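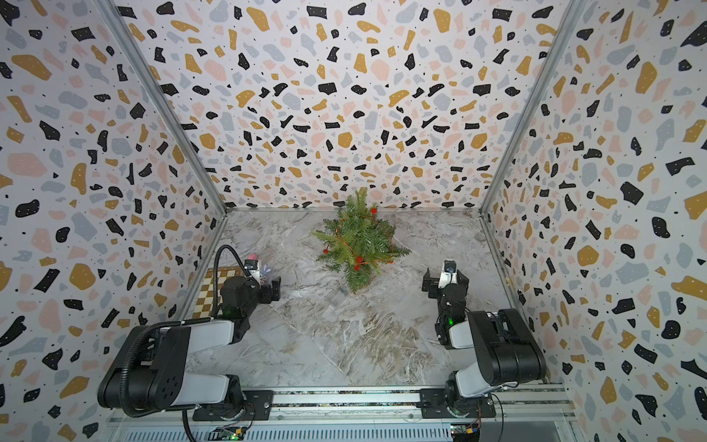 Page last changed: 3/12/23

Grurnstead Residents' Board > Buildings and Grounds > Lobby renovation at Gallagher House: wall finish

xdunleavy (moderator)
The management office has asked residents to comment on the wall finish for the ground floor lobby. Two options remain under review: a terrazzo-style print with chips in black, mustard yellow, pale pink and light blue-gray on white, and a plain off-white paint. The floor will be replaced under either option. Comments will be accepted until the end of June.

estham_48
I wish to record my support for the plain paint. The lobby is narrow, and a busy pattern on three walls would make it feel smaller. Paint may also be touched up by our own staff, while a printed panel must be ordered and replaced whole.

Jetow Row
I respectfully disagree with the previous poster. The lobby was last painted two years ago and already shows marks from bicycles and deliveries. A speckled pattern hides such marks very well. My sister's building in Estham has a similar finish and the residents are satisfied with it.

unit179
Has the office considered the floor at the same time? Marble-look flooring with gray and beige-brown veins beside a terrazzo print is, in my view, too much pattern for one room. I could accept either one alone.

xdunleavy (moderator)
The floor is a separate item and will be posted in its own thread. The quoted difference between the two wall options is around $600, to be paid from the reserve fund.

estham_48
Thank you for the figure. I would ask that the sum go toward the mailbox repairs, which were approved last year and have not begun.

Jetow Row
The mailboxes have their own budget line of $300. Please see the minutes.

estham_48
I have read the minutes. That line covers locks only. My preference for paint stands.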